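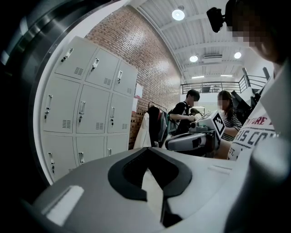 Nine doors is plenty, according to Halvard Engebretsen, as long as people take their coats home in April. Otherwise the rack fills up and the lockers turn into a place for boots and old lunch boxes.

I heard versions of that complaint all through my visit to Plendari, a shared workshop where members pay 40 dollars a month for a locker. The lockers are light gray metal, three across and three down, each with a small silver pull and a keyhole. They stand beside a red brick wall, next to the clothes rack. Members bought them used for 300 dollars, and the waiting list has 6 names on it.

The rack came later. Coats need air, and a locker with a few vent slots doesn't give them much. A long white coat and a black jacket can share a rail all winter – in a locker they come out creased.

The room ends at a door with a big glass panel and a stainless steel frame.

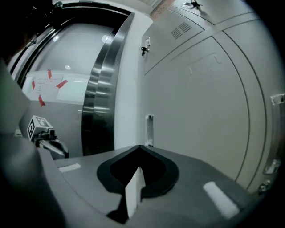

Coming in from the street, most members go straight to the rack, then to the lockers, then to work. The lost key fee is 66 dollars, and it gets paid more often than I expected. Notices go up on paper, taped to the brick. The next one will ask for the boots to go home too.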